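The Last Bus to Husesbridge

Mylene Padilla missed the 269 by less than a minute. She saw it pull away from the stop outside the chemist and did not bother to run. The next one was in an hour, so she sat down in the shelter and put the box on her knees.

The box held what was left of her desk. There was a mug, a pair of flat shoes, a tin of mints and 16 birthday cards she had never thrown out. She had worked at Jindell for nine years, testing river water, and it had taken her ten minutes to pack.

A woman came into the shelter and shook her umbrella. It was Tassanee Chaiyaporn, who used to run the front desk and had left in the spring.

"Today, was it?" she said.

"Today," said Mylene.

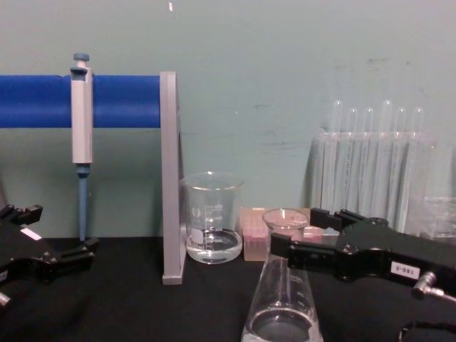 Short Stories

Tassanee sat down and looked at the box, then at the road. She had a bag of plums from the market and she held it out. Mylene took one. It was not quite ripe, but she ate it anyway.

"What will you do?" Tassanee asked.

"My sister wants me to come to Gatchalian and help with the shop. I said I'd think about it."

"And have you?"

"No."

The rain got heavier. A van went through the puddle by the kerb and they both moved their feet back. Tassanee said she had done nothing at all for the first month - she had slept late and painted the back bedroom, and then painted it again because she hated the colour.

"What colour was it?"

"Green. It's white now."

When the bus came it was nearly empty. They sat together near the front with the box on the floor between them. At the bridge the river was high and brown. Mylene looked down at it for as long as she could, until the houses got in the way.

"Have another plum," said Tassanee.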